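Ticket: Whiteboard im Besprechungsraum Lunberg, Striche und Schmierschatten
Gemeldet von: Reet Navickas
Bearbeitung: Khalil Srour
Status: in Arbeit

Reet Navickas, 9:40 Uhr
Guten Morgen lieber Khalil, ich melde mich noch einmal wegen unserer Tafel. Sie ist ja erst seit Oktober bei uns und wir mögen sie wirklich gern, aber mit dem trockenen Schwamm bekomme ich die Striche nicht mehr restlos weg. Wenn ich reibe, verteile ich die Farbe eher - ein grauer Schleier bleibt zurück. Die Stifte sind die schwarzen aus dem Materialschrank.

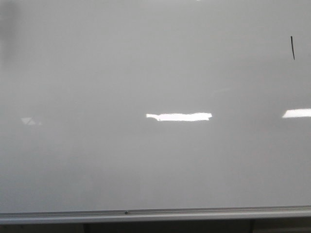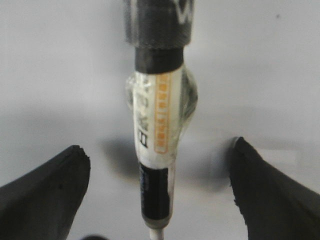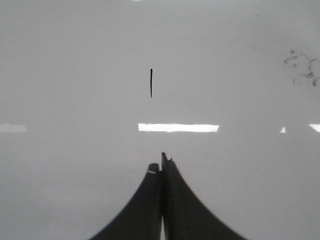
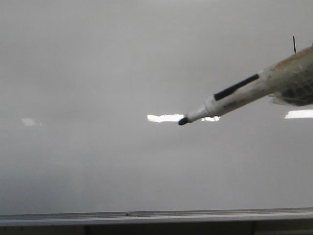
Erstes Bild: kurzer schwarzer Strich rechts oben, grauer Schatten links oben.

Khalil Srour, 11:15 Uhr
Liebe Reet, vielen Dank, damit kann ich gut arbeiten! Die hellen Flecken sind nur Spiegelungen der Deckenlampen, da brauchst du also nicht zu putzen. Nimm für den Schatten bitte den Reiniger von Gestatier, ungefähr 4 Sprühstöße auf ein weiches Tuch, und wisch von oben nach unten. Den Strich vorher mit frischer Tinte übermalen und gleich abwischen, das löst die alte Farbe meistens mit an.

Reet Navickas, 14:05 Uhr
Das probiere ich gern aus, die Flasche steht allerdings noch bei Iqra Gondal im Büro. Ich melde mich, sobald ich sie habe.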